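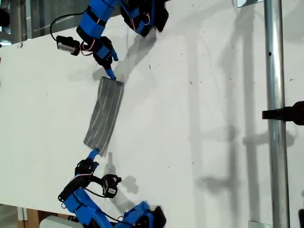

Figure 3. Rectangular grey piece with pleats, laid flat on a white tabletop.

Home | Issues | Textiles and Laundering | Authors | Contact

By Thulani Joubert
May

Filed under: Household Textiles, Wear and Care

4. Pleat retention after home laundering

4.1 Background

Pleats in everyday cloth goods are usually set by heat, by stitching along the side seams, or by both. Goods sold for home use are then washed in conditions the maker has no control over. Water hardness, load size, detergent and drying method all differ from one household to the next, and most published work on pleat retention uses a standard laboratory wash that few households would recognise. Our interest in this section is in what happens to small pleated goods in ordinary washing, and in how people judge whether a pleat is still good enough.

We use the word "pleat" for any fold that the maker intended to be permanent. Creases that form in the drum or on the line are called "wash creases" and are treated separately in Section 5. The distinction is easy to make on a new piece and harder on an old one — a soft pleat and a strong wash crease can look much the same under flat light.

4.2 Materials

The households taking part were all in Trarndale and were recruited through notices at the library and the swimming pool. In total, 174 households returned usable diaries. Each received a packet of eight pleated pieces in two weights of cloth, together with a laundry diary and a prepaid return envelope. The lighter cloth was supplied by Flostero and the heavier by Güler. Both were plain weave polyester and cotton blends with stitched side seams. Colour was not controlled, as both suppliers were filling the order from end-of-line stock, and grey, navy and cream pieces were mixed in most packets.

Households were asked to wash the pieces with their normal loads and to change nothing else about their routine. They were asked not to iron them. Twelve diaries recorded ironing anyway, and those households were left out of the 174.

4.3 Procedure

Each piece was to be washed 20 times. The diary had one line per wash, with boxes for temperature, spin speed, detergent type (powder, liquid or other) and drying method (line, rack or tumble dryer). A wider box at the end of the line was left for comments. We had expected this box to stay mostly empty, but it was well used, and 2,225 comments were transcribed in all.

Returned pieces were conditioned overnight in the test room and graded the next morning. Grading was done by eye against a set of reference swatches made up for the project, which we refer to as the Pitska set. Grade 5 is a pleat as sharp as new and Grade 1 is a pleat that can no longer be found by running a finger across the cloth. Two graders worked separately. Where they differed by more than one grade, the piece went back in the tray and was graded again by both on the Friday of the same week.

4.4 Results

Drying method mattered more than any other recorded factor. Pieces dried on a line or rack kept their pleats better than those dried in a tumble dryer, and this held for both cloth weights. The effect of wash temperature was smaller and in the lighter cloth it was not clear at all. Detergent type made no difference we could detect.

The heavier cloth started with sharper pleats but lost them sooner. By the last wash the two cloths were graded much alike. We had not predicted this. One possible reading is that the heavier cloth depended more on its heat set, while the lighter cloth was held in shape mainly by its side seams, which survived in nearly all pieces.

Pleats nearest the side seams were graded higher than those in the centre of the same piece. In tumble-dried pieces the centre pleats had often opened out while the seam ends stayed folded, giving a fan shape that both graders found awkward to score. We settled on scoring the centre — the seam ends were noted in the margin and are not included in the averages.

4.5 Comments from the diaries

Many comments dealt with things other than the pleats. Shrinkage, loose threads and pieces lost inside pillowcases came up often. Where pleats were mentioned, people tended to describe how the piece handled when it was being folded and put away, and seldom how it looked. Several wrote that they had begun pulling the pieces square while damp, although the instructions did not suggest it. Those households had higher grades on average, but the group is small and they were also mostly line dryers, so the two habits can't be separated with the data we have.

Next section: 5. Wash creases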